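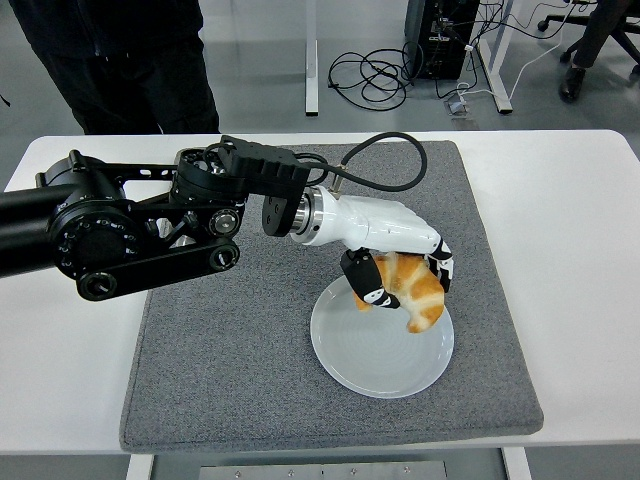
Breakfast words travel in surprising ways, and the diaries kept by households in Edeck gave us a wonderful chance to watch them do it. We asked each household to write down what was eaten before noon, in whatever words came naturally, and the 2356 entries we received are far richer than we had dared to hope. Pastries were the liveliest group of all. A croissant like the one held just over a round white plate in Figure 1 might be entered by one writer as "croissant", by the next as "a roll" and by a third simply as "something from Kilico", after the bakery on the harbour road. The last of these delighted us – the shop had taken over the name of the food, and its regulars plainly expected to be understood.

We sorted the entries in two passes. The first grouped them by the main word used, with spelling left exactly as written, so that "crossant" and "croissant" could be compared. The second looked at the words nearby, and this is where the older diaries really began to shine. Writers who had lived in Edeck for more than 40 years liked to add the time of day ("early roll", "second roll"), a habit we had met only once before, in the Ichikawa letters. Newer arrivals hardly ever did so, but they were much keener on describing texture, and gave us "shattery", "leafy" and the splendid "all coat and no jumper". 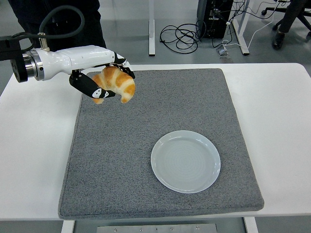 Texture words appeared in 133 entries, and they clustered strongly by household. Once one person at the table had written "leafy", the rest tended to pick it up within a week or so, children included. We read this as a small and very welcome sign that diary writing is a shared activity, even when the pages are filled in separately. It also means that the entries can't be treated as independent, and the tables in the next section therefore count each texture word once per household. The entries collected in February, when Kilico was shut for repairs, are reported on their own.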